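Lumbridge Travel Help > Tours and group trips

Small group tour or do it ourselves? Ten days, first time in the area

posted by marshwren76

We have 10 days in April and want to use Martinelli as a base for the first half, then move up to the lake at Jarnen. There are two of us, both in our sixties and fairly fit, but neither of us wants to drive on the mountain road. The group tour we were looking at covers both places with a guide and most meals included. The single supplement doesn't apply to us, so the price is not bad. What puts me off is that the schedule has a 7:30 start almost every morning, and only one free afternoon.

Has anyone done this route on public transport with luggage? I would also like to know if the lake hotels are open that early in the year. The websites say yes, but two of them haven't answered my emails.

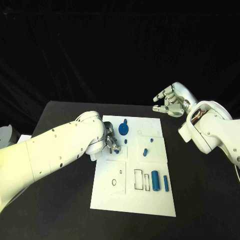

I should add that we have done one group tour before. The guide was very good and the group was mostly fine, but we spent a lot of time waiting for people outside shops. I don't want to pay for that again if the buses are workable.

gena_and_back
Edited 2026-06-14

We did nearly the same trip on our own and would do it that way again. The bus from Martinelli to Jarnen runs twice a day outside of summer. Take the morning one. The afternoon one gets in after the hotel desks close, and then you are calling a number taped to the door. The fare was 17 each and large bags go underneath at no charge. You can't book seats, so get there early and sit on the right for the views.

The change at Gena is the only awkward part. There is a 50 minute wait and the station cafe keeps its own hours, so bring something to eat. The restrooms are across the road, behind the bakery.

As for hotels, the ones on the water were open when we went, but two of the three restaurants were not. We ate at the same place four nights in a row. It was good the first two nights. If you can get a room with half board, take it, and call the hotel instead of emailing. 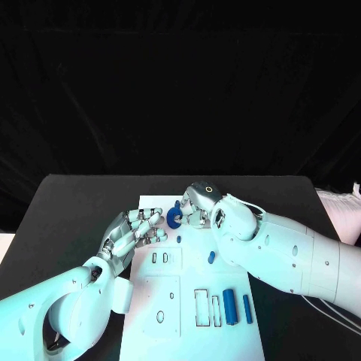
The boat trips don't start until the weather settles, so don't plan a day around one. The path along the east shore is flat and well marked, and you can turn back at any point. One of us has a bad knee and managed it with a pole — just skip the steps down to the chapel if they are muddy.

slowtrain_dee

Take the tour. Buses with luggage are no fun at any age. We had a lovely guide and never had to think about anything. You can always skip a morning if you're tired, they don't mind.

pebblehook

It depends on how much you mind the early starts. You could also do the Martinelli part on your own and hire a driver for the transfer day. Hotels will arrange one if you ask a few days ahead. Get the price in writing, and check whether it covers the stop at Gena, as ours didn't and we paid extra on arrival.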